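Writing desk

A writing desk is a table that has been given drawers and, with them, a sense of purpose. It is used for writing, reading, paying bills and, over time, for keeping things that have no other home. The plain household type took its present form once typewriters grew light enough to be carried upstairs, and has changed little since, apart from getting cheaper.

Most are white, a colour chosen by people who do not own pens. Sizes vary, but a top 2,000 millimetres long is generally thought excessive outside an office, and a depth of 700 millimetres suits most rooms.
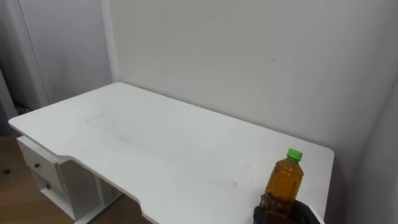
Drawers are traditionally placed to one side, leaving the sitter's knees somewhere to go. Cheaper desks have two, dearer ones up to four, and the lowest is always the one with the old chargers in it. Small round knobs, dark against a white front, are a common fitting. Some makers also cut a shallow curve into the front edge, so that the sitter can get closer to work they may be avoiding. The Wirkerik pattern, sold from a shop in Jelville, made much of this curve in its leaflets and charged accordingly.

Pale tops show everything. Grey smudges and light scuffs gather towards the middle, and a damp cloth removes some of them. Drinks are best kept in something with a screw cap, such as a bottle of tea, though most owners prefer an open mug and a ring mark.

See also: Bureau; Kitchen table; Stool

Last edited 27 July 2021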